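Asunto: Re: [vecinos-prasidar] Limpieza de la escalera y del cuarto común
De: Leandro Urquijo
Fecha: 3 de noviembre de 2019
Para: lista vecinos-prasidar

Hola a todos:

Respondo a Kylie por la lista, que así queda escrito y no hay que repetirlo en el portal.

El 1 de noviembre, Kylie Rutherford escribió:
> Desde que la empresa pasó a venir una vez por semana, el rellano del
> segundo está lleno de polvo y pelusa a partir del jueves. ¿Se puede
> volver a las dos visitas? Y si no se puede, ¿qué tenemos que hacer
> cada uno? Alistair me dice que antes había un turno por plantas, pero
> yo no lo he visto en ningún sitio.
> Otra cosa: el cubo del cuarto común huele mal y alguien ha dejado
> dentro una fregona.

Lo de las dos visitas: sí se puede, pero hay que pagarlas. El contrato con Drovinow se rebajó en mayo. La segunda visita semanal sale a 27 euros, y habría que aprobarla en la reunión, igual que se aprobó quitarla. Yo votaría a favor en invierno y en contra en verano, cuando apenas se ensucia la escalera. Si alguien más lo quiere en el orden del día, que me lo diga y lo incluyo.

Lo del turno: existía y Alistair tiene razón. Era una hoja pegada detrás de la puerta del cuarto de contadores y se perdió al pintar. El reparto era el siguiente:

Planta baja y portal: Valtteri Mäkelä
Primero: Alistair Laing
Segundo: Kylie Rutherford y yo, semanas alternas
Tercero y acceso a la azotea: Algirdas Tamošiūnaitė

El turno consiste en barrer el rellano propio y el tramo que baja hasta la planta siguiente. Nada de fregar, que de eso se encarga la empresa los lunes. Se barre de arriba abajo y se recoge en cada rellano, sin empujarlo todo hasta el portal. 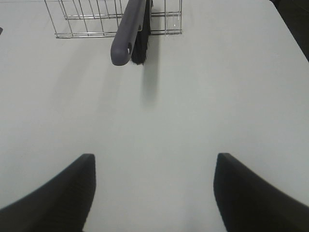 En cuanto al material, la comunidad paga escobas, cepillos, recogedores, bayetas y bolsas. El producto para el suelo lo trae Drovinow y es suyo. Los guantes, cada uno los que use. Quedan 50 bolsas grandes en el armario, así que no compréis más hasta después de Navidad. Si se rompe algo, se compra en la ferretería Bokudus, se pide tique y me lo pasáis. Sin tique no puedo devolver el dinero – ya pasó una vez con unas bombillas y no quiero otra discusión por lo mismo.

El tope sin consultar es de 30 euros. Por encima de eso, preguntad antes aquí.

Sobre el cubo: lo vacié ayer y lo dejé con agua y lejía un par de horas. La fregona la tiré. No sé de quién era, y si alguien la echa de menos se compra otra. Lo que pido es que las fregonas se escurran y se cuelguen con el mocho hacia arriba. Los cepillos se guardan también con las cerdas al aire, porque apoyados en el suelo se doblan y a los pocos meses no recogen nada. Los recogedores se sacuden en la bolsa y se les pasa un trapo húmedo.

Otra cuestión que salió en la última reunión y quedó a medias es la del polvo de la obra del local. Valtteri habló con el encargado de Paewai y le dijo que pondrían una moqueta a la entrada y que barrerían la acera al terminar la jornada. La moqueta está puesta. Lo de la acera lo cumplen unos días sí y otros no. Propongo esperar 2 semanas más y, si sigue igual, mandarles una carta desde la administración.
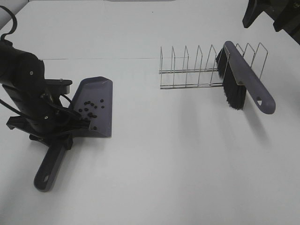 Algirdas pregunta si puede dejar el tendedero plegado en el descansillo de la azotea. Por mi parte no hay problema mientras no estorbe el paso a la puerta. Lo que no puede quedarse allí son las macetas vacías ni la caja de azulejos, que llevan desde la primavera y no permiten barrer el rincón. Si nadie las reclama antes de la reunión, las bajo al punto limpio con el coche.

Falta decidir dónde se cuelga la hoja nueva. Yo la pondría en el tablón del portal, aunque Alistair prefiere el cuarto de contadores para que no la vea todo el que entra. Me da igual una cosa que otra. Contestad a este correo y la imprimo.

Kylie, esta semana el segundo me toca a mí, tú empiezas la que viene. Si te viene mal, lo cambiamos.

Un saludo,
Leandro Urquijo
Segundo izquierda

--
Lista de correo vecinos-prasidar
Para darse de baja, escribir a la administración de la lista con el asunto "baja".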